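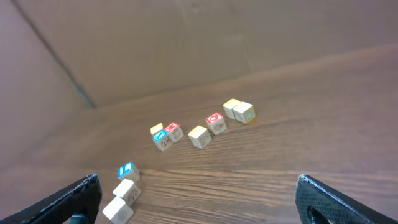
Wrist view on the Plallow bench: letter blocks ahead, gripper fingers open.

Plallow Two-Arm Recording Bench
Part no. 1223
Made by Ruvik, Tretutgate

The Plallow is a tabletop setup for recording demonstrations by hand. Two arms share one rail along the front of the table, and an operator drives both from a pair of leader handles. Joint positions, gripper opening and camera pictures are saved together as one episode, ready to be used for training.

It suits labs and small teams that want their own examples of short table jobs: picking, lining up, passing from one gripper to the other, sorting by colour. It is not meant for heavy parts or for work near people's hands.

What comes with it
Two arms with grippers and spare fingertips
Mounting rail and clamps
Wrist cameras, one per arm, and a head camera with post
Leader handles, left and right
Power supplies and cable ties
Recorder software, single-bench licence

The table, the computer and the objects are not included. Any flat top will do if the clamps can get a grip on the front edge. Customers ask about coloured or patterned tops. Plain wood is fine, and so is paint, but pick one and stay with it until the set is finished.
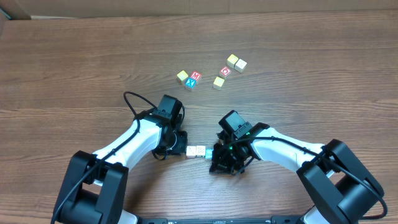
Letter blocks laid in a row between the two grippers, with more blocks further back.

Recording a set
Each job starts as a short text line, such as "put the blocks in a row", and that line is saved with every episode recorded under it. Press the left pedal to start and the right pedal to stop. A bad take can be thrown out before the next one begins, or kept and marked as failed. We suggest keeping some of the failed ones in a separate folder.

Small wooden blocks are a good first job. They are cheap, they don't roll, and the printed faces give the cameras something to tell apart. Move them between episodes so the starting layout isn't always the same. Change who is driving, too — two people will rarely reach for a block the same way, and a set from one operator tends to carry that person's habits.

The recorder holds up to 3000 episodes per project. After that, start a new project and join the two on export.
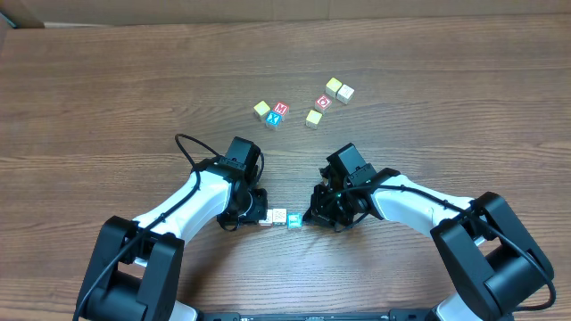
Check the cable loops before each session. They need enough slack for the wrist to turn all the way, and a loop that hangs low in front of the head camera will end up in every episode. Ties are supplied for the links. Leave the part nearest the gripper free.

The camera check screen lays the live view over the first view of the project. If the table edge has shifted, move the camera back before recording anything. Edgars Jaunzems in our workshop has written a two-page guide to this, and it ships in the box.

Support and delivery
Benches are built to order and leave Tretutgate 19 working days after payment. The warranty runs for 16 months and covers arms, cameras and supplies. Fingertips are wear parts and are sold separately.

For quotes, write to Zodwa Mokgethi in sales. For setup questions, ask for Regula Aigner and have your part number handy.

Page updated May 16, 2020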